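Radwa Ait Brahim
15/02/2020

Right, a few of you asked about the moths so doing it as a thread. Long one. Kettle on

Clothes moths. Not the big brown ones that bang into the lamp, those are fine, leave them be. The little straw coloured ones that run along the skirting and don't much like the light

First clue was a bald patch on the hall runner, under the shoe rack where it never gets hoovered. I blamed the cat for weeks. Sorry cat

Then the grey jumper. Then the OTHER grey jumper. Then I moved the piano stool and there was gritty stuff underneath like coarse sand, same colour as the carpet. That's droppings. They come out the colour of whatever they've been eating, lovely
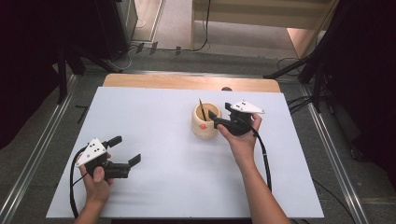 White board on the table, a gripper in each hand

Anyway. It's the grubs that do the eating. The adults you see flitting about don't feed at all, so swatting them feels great and doesn't fix much. By the time you're swatting the eggs are probably down

What they like: wool, silk, fur, feathers, felt. Dirty wool most of all, sweat and food and skin. They'll chew through a mix if there's enough wool in it. Cotton mostly gets left alone unless its grubby

So first job, empty everything. Wardrobe, ottoman, the bag of scarves on the back of the door, the box marked MISC which was wool and had been wool since we moved to Rivcombe

Shake it all outside. Not in the bedroom, like I did with the first lot

Then washed what could be washed hot. Most of it couldn't obviously, it's wool. So freezer

Freezer rules as I was given them: bag it, squeeze the air out, seal it, coldest setting, 2 weeks. Let it come back to room temp before you open the bag or you get condensation all over your nice cardigan

We have a small freezer. There was a coat in with the peas. It took ages going in batches and I kept a list on the door of what went in when, otherwise you lose track by the second lot

Things too big for the freezer: rug, the good blanket, the felt draught thing. Blanket went to the cleaners. Draught thing went in the bin, no regrets

Hoovering. So much hoovering. Edges, under radiators, the gap where carpet meets the wall, inside the piano (!!), behind the bed. Crevice tool the whole time. Then empty it into the outside bin straight away, don't leave it sat in the cupboard with eggs in

Do the floorboards too if you've got gaps. Fluff and pet hair falls down there and it's basically a buffet

Next: traps. I got the Ploten ones, sticky card with the lure in the middle. They only catch males. That isn't going to clear a house but it tells you which room is worst, and that's the bit I needed

Put one in each room, wrote the room on the back in biro. Landing: 2. Spare room: 21. Well then

Spare room had a rolled up rug behind the door that came from my aunt and never got unrolled. You can guess. I won't describe it. Did take it to the tip with the windows down

After that I gave in and rang someone. Two quotes. Cultora wanted to do it over the phone without looking, which put me off. Damasceno sent a woman round who lifted the carpet corners and looked behind things with a torch and was here ages

She found them in a spot I'd never have looked, old bird nest in the blocked up chimney. Apparently really common. Moths live in the nest then wander down into the house when the birds have gone. So if you keep clearing them and they keep coming back, check chimney and loft

Cost just over £100 for the spray in the affected rooms, chimney sweep was separate. You have to clear the floor first and stay out till it's dry, and then NOT hoover for a bit afterwards so it gets time to work. Ask whoever does yours how long, it depends on what they've used

Cat had to be out too. Tell them if you've got fish, seriously, some of that stuff is awful for fish. Cover the tank or move it, and say so when you book, not when they're on the doorstep
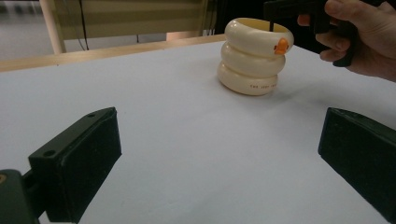
Cream rings stacked up, little orange duck face on the top one

Stuff people keep telling me to try. Lavender bags: smell nice, don't kill anything. Cedar balls: might put them off a bit when fresh, then they're just balls. Conkers: no idea, someone's nan swears by them

Old style mothballs, I wouldn't. The smell never leaves and some of the old ones aren't even sold any more, so if you find a box in a relatives loft don't go using it up

What seems to help is boring. Wash things before you put them away for summer. Zip bags or boxes with a proper lid. Move the furniture now and then. They like dark and quiet so anything you actualy wear every week is pretty safe

Vintage and charity shop wool goes straight in the freezer now before it gets anywhere near the wardrobe. Same for anything that's been in someone's loft

Someone asked about carpet, is it done for? Depends. Ours was just thin at the edges so we've left it, rack's back over the bald bit. If it comes away in your hand when you tug it I'd say yes

And landlord question, I rent out nothing and know nothing, but put it in writing and take photos of the damage with the date on

Traps are staying up till at least July, that's when it warms up and they get busy. Change the sticky cards when the packet says, the lure wears off and then you think you're clear when you're not

Landing one's empty this week. Spare room had one in it. Still got the piano to do again

Oh and check your piano. The felts inside are wool. I only hoovered the bottom of mine and the tuner was not impressed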